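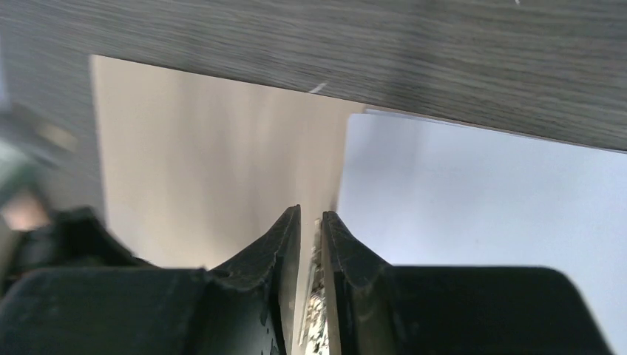
4. Preparing a release for delivery

This section applies to singles, EPs and albums submitted through the Rornby artist portal. Lyric videos are submitted separately and are covered in section 5.

4.1 Before you begin

Have the final masters, the front cover and the full list of credits to hand. A release cannot be saved as a draft until a title and a main artist have been entered.

4.2 Entering the release

1. Sign in and select New release.
2. Enter the artist name exactly as it appears on earlier releases. A difference in spelling or spacing will create a second artist page.
3. Choose a release date at least 7 days ahead. Physical editions distributed by Koech require a longer period – see section 6.
4. Upload each track in running order. An album may hold up to 64 tracks.
5. For every track, list the performers and the part played by each. Guest soloists must be named on the track concerned and must not be entered as main artists.
6. Enter the songwriters and their shares. The shares for each song must add up to 100 per cent.
7. Select Check release. Items marked in red must be corrected before you continue.
8. Select Submit.

Note: Cover versions require the name of the original songwriter. The name of the band that made the song known is not sufficient.

Caution: Audio files cannot be replaced after submission. If a master is found to be faulty, withdraw the release and begin again at step 1.

4.3 Territories

Releases are delivered worldwide by default. Where another label holds the rights in a territory, clear the box for that territory before submitting. Titles licensed to Flostik are blocked automatically in the territories named in the licence.

4.4 Enquiries

Questions about credits should be addressed to Liesbeth Van Rooij, and questions about territories to Nipon Thongdee. Please quote the release number in all correspondence.

Section last revised: 12 Sep 2024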